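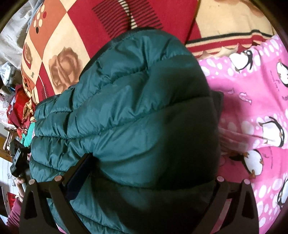 The budget for the second half of the year is finished at last, and I want to write down how I arrived at it, as I promised in January. My plan is still small: one hand-held gripper, used at home, to record how clothes are picked up and folded, so that later an arm can learn from it. When I made the first budget I thought only of towels and T-shirts. A quilted jacket like this dark teal one asks for more. It bunches up between the two fingers into a thick bundle, and the shell is glossy, so the question of what sits on the inside of the fingers became a question of money.

I have called the plan Oshima in my spreadsheet, and the name has stayed. The first version had one line for the gripper and one line for "other". I do not recommend this. The line "other" grew every week, and I could not say any more what was inside it. Now each thing has its own line, even the cables.

The gripper is from Fovik. I bought it used from a small workshop in Iscombe which was changing to another model. It came without a spare set of pads and without the small screws for them, and I had not asked before paying. Please ask. The pads are the part that I will have to buy again and again, and the seller knew this better than I did.

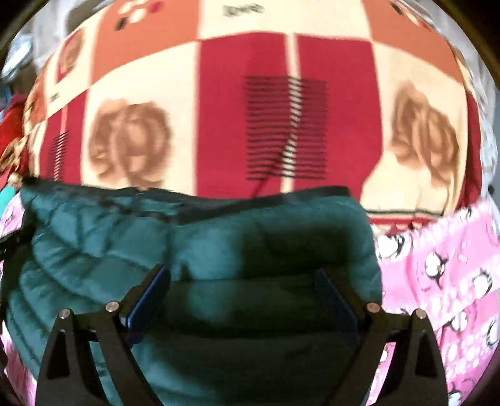 What I have put in the budget

Pads come first. I have planned six sets until the end of the year, and I order them from Setow at 35 pounds for each set, postage included. It is possible to find cheaper ones, but I tried one cheaper set and the glue was on the wrong side of the foil, so I had to cut my own.

Then there are the pivots. I have no money reserved for them, only a small bag of washers. If a joint becomes loose I will take it from the repair line, where I have kept a modest sum.

Storage was the line I had calculated worst. The recordings are larger than I supposed, and I had forgotten that every disk needs its copy. I have now planned two disks, and I will not record on the second one, only copy to it.

Clothes cost nothing so far. I use what is in the house. I have left the line in the table with a zero, so that I remember to think about it when I need other sizes and materials.
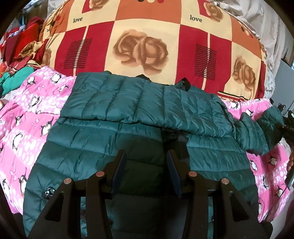 One reader wrote under my last post that I should put my own hours in the table too, at a real hourly price, and that without them every home project looks cheap. I thought about this for some days. The reader is right, I believe, but I have put the hours in a separate column and I do not add them to the total. If I added them, I would stop. The same comment advised me to keep a small reserve for postage of returned parts, and this I have done.

I have also moved the arm itself to next year. It hurts a little, but an arm that stands unused loses its guarantee month by month, and I am not ready for it.

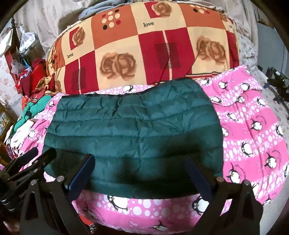
Is it better to buy a second gripper or to keep the money for the arm?

Keep the money for the arm, if you work alone. A second gripper makes sense when two people record at the same time, or when a repair would stop you for weeks. For me a full set of spare parts does the same service and costs much less.

I will bring the table up to date when the next order from Setow has come. The prices above are the ones I had on July 6, 2018, and the postage may change.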